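Setting up a head camera for hand work (what worked for me)

Posted 2020-08-25 by Hannelore Kohlhase

I've been trying out two head cameras, the Mirnero and the Hemmin, to record hand work that we later play through the Irkatari gripper arm. A few people asked how I set them up, so I wrote it all down while I still remember it!

What you need: the camera, a headband that doesn't slip, a spare battery and a plain table. I used the Mirnero for most of this. The Hemmin is lighter (94 grams, lovely on the neck) but its buttons are tiny and I kept stopping it by mistake.

1. Put the headband on first and wear it for a few minutes before you clip on the camera. It settles lower than you think.

2. Tilt the lens down until both hands stay in view with your elbows close to your sides. Reach for the farthest thing you'll need and check again. My first January session lost the right hand almost every time I reached sideways, and I had to throw out the lot.

3. Lock the exposure. On the Mirnero you hold the side button until it beeps twice. I set the shutter to 1000 and left it alone, and the edges of thin parts came out much cleaner.

4. Watch out for shine. A glossy white table throws the ceiling lights straight back at you, so move your stack or your chair until the bright spots are away from where you pick things up.

5. Pick a job with a clear start and end. Flat cardboard with a fold line is great: take a piece, fold it, set it down, go again.

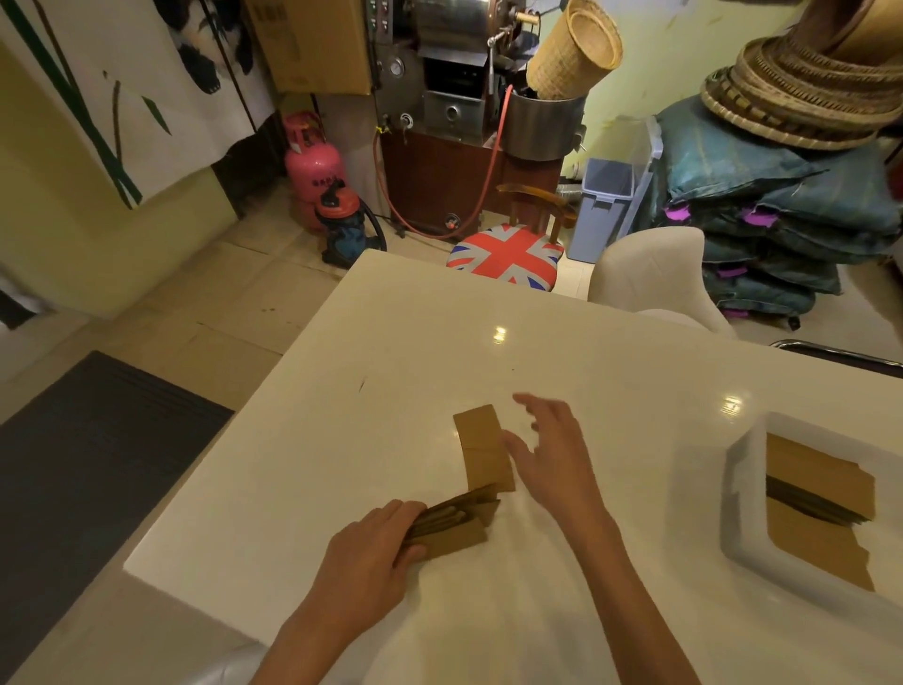

6. Slow down on the pickup. Kittipong Wongsuwan (he runs the arm) asked me to spread my fingers before each grab, and he finds the start of each grasp much faster in the playback now.

7. Copy the files over before you swap batteries. I learned that one with clip 1872, may it rest in peace.

Next I want to try the Bretel controller with the same clips. If you've used one, leave me a note about the cable, mine feels loose.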